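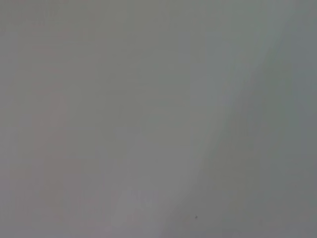 View from the small camera at the gripper, with the surface out of focus. Photo: Tosisby workshop

Tosisby members open kettle arm build to visitors this September

Members of the Tosisby shared workshop will show their home-built robot arm project to the public on a Friday evening in September, from 7pm. Entry is free.

The project, called Vorkus, is an attempt to put together an arm that can handle ordinary kitchen things on a table top. It was started by Uwe Ehlers, a retired lift engineer, who began the work in his garage and moved it to the workshop when he ran out of bench space. The group now has 3 regular builders.

Parts for the build have cost 2,000 pounds so far. A grant of 400 pounds came from Janssen, the tool hire firm on the same estate, and the remainder was paid by members. The control software, Fimomeck, was written by the group and will be free for anyone to copy.

The builders are now working on small objects and on how the arm finds its way near a kettle. Each move is logged, and the group has 93 logged attempts to date. Some went well and many did not -- the log includes both, and visitors can read it on the night.
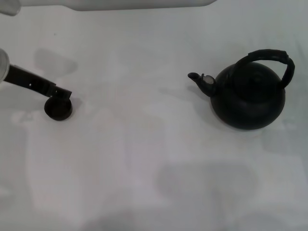

The gripper at a small round black object, with the black kettle on the right of the table. Photo: Tosisby workshop

Uwe Ehlers said: "I wanted something I could mend myself with the tools I already had. The arm is the easy part. Getting it to close on a small thing in the right place, again and again, takes up most of our evenings."

He added: "People ask when it will make the tea. We are not there yet. At the moment I would be happy with it putting things down as neatly as it picks them up."

The next stage of the project is a stronger table clamp and a better way of setting the focus on the small camera. The group would also like to hear from anyone with experience of wiring or of writing simple test programs. No previous work with robots is needed.

The evening will include a short talk at 7.30pm, followed by time at the bench. Children are welcome with an adult. Parking is behind the building, and the side door has level access.

Places do not need to be booked. Questions about the evening can be left at the Tosisby front desk, marked for Uwe Ehlers.

ENDS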